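**Progress report: hand-held gripper comparison, second period**
Prepared for Jeanine De Smet, Posus
From Minoru Hoshino, Brustidton workshop
December

The work this period was the side-by-side trial of the two finger sets, Laskowska and Gruston, on soft goods. We had planned to finish rigid items first, but the new mounts were late, so we swapped the order. Rigid items are now under way as well and should be done by the end of the next period.

## What was done

- 200 recorded trials on cloth, split evenly between the two finger sets.
- 12 operators took part, 9 of them new to hand-held grippers. Each had a 10 minute warm-up before anything was counted.
- Tasks were pick from flat, pick from crumpled, fold in half, and hand over from one gripper to the other.
- Marker tracking was checked at the start of every session and again after lunch.

## Findings so far

The Laskowska fingers are better at getting hold of a single layer. Their narrower tip slides under an edge that the Gruston fingers tend to push away. On thick towels the difference mostly disappears, and several operators preferred the Gruston set there for its firmer grip.

Folding is where both sets lose time. Operators get the first corner quickly, then spend most of the trial looking for the second one. New operators were slower at this, as expected, but by their second session they were close to the experienced group. I wouldn't read too much into that yet — the sessions were short and people were keen.

Hand-overs gave us the most failed recordings. When the two grippers come close together, one housing can block the other camera's view of the marker and the pose jumps. We tried raising the marker on its mount. It helped with the hand-overs but made the tool feel top-heavy, and two operators asked to have it put back.

## Problems

Cabling is still a nuisance. A cable caught on the table edge during a fold and pulled the plug halfway out, and we lost that recording. We have since added strain relief at the connector and a longer lead.

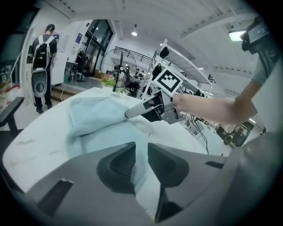
The soft-goods tasks also take longer to reset than we budgeted for. Crumpling a cloth the same way each time is harder than it sounds, and we have settled on a simple drop from a fixed height. It isn't perfect, but it's the same for both finger sets.

Wear on the Gruston pads is visible at the tips. I've asked for a spare pair so we can tell whether worn pads are changing the results.

## Next period

1. Finish the rigid-item trials with both finger sets.
2. Repeat the hand-over task with a lighter raised marker.
3. Re-run a small batch of folds on fresh Gruston pads.
4. Send you the full results table, with failed recordings listed separately.

Spending is on budget apart from the replacement leads, which came out of the consumables line. The one decision I need from you is whether to order a second pair of Laskowska fingers now or wait for the rigid-item results. My preference is to order now, as the supplier is slow over the holidays.

Minoru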